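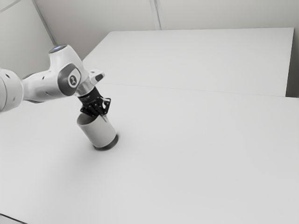
One buyer wrote to us that the practice grasps ran clean on the first evening and fell apart the moment a real mug was involved, and asked whether the Virko pack was worth paying for at all. Fair question. We sell it, and we have the same doubts on some days.

Virko Tabletop Pack, by Cenow
Simulated workcell for arm and two-finger gripper
Item no. 1241
Price: $895 per seat, one year of updates included

What you get
A rendered room with white tables, a white arm, a black gripper and a plain cup to pick up. 50 ready-made grasp tasks, 20 of them with the cup placed at random. Scripts for logging joint positions and gripper width. A printed setup guide that skips the network step, so read ours instead.

What the maker claims
Cenow says a grasp tuned in Virko will carry over to a real arm "with minimal adjustment." We'd like to see that phrase defined. Contact at the rim of a cup is the hard part of any simulator, and the friction settings in this one come preset with no note on where the numbers came from. You can change them. You'll have to.

Where it does earn its money
Checking reach before you bolt anything down. Teaching a class when there is one arm and a long line. Catching a bad wrist angle early.

Where it doesn't
Soft cups, wet cups, anything with a handle. Lighting is soft and even all over, so don't expect a vision model trained on it to cope with a sunny window.

Compared with Vinia
The Vinia pack costs more and loads slower, but its contact settings are documented. If you plan to move to hardware this year, look at that one first.

Sold and supported by Dhillon. Opened licenses can't be returned. Ask for the trial key before you order.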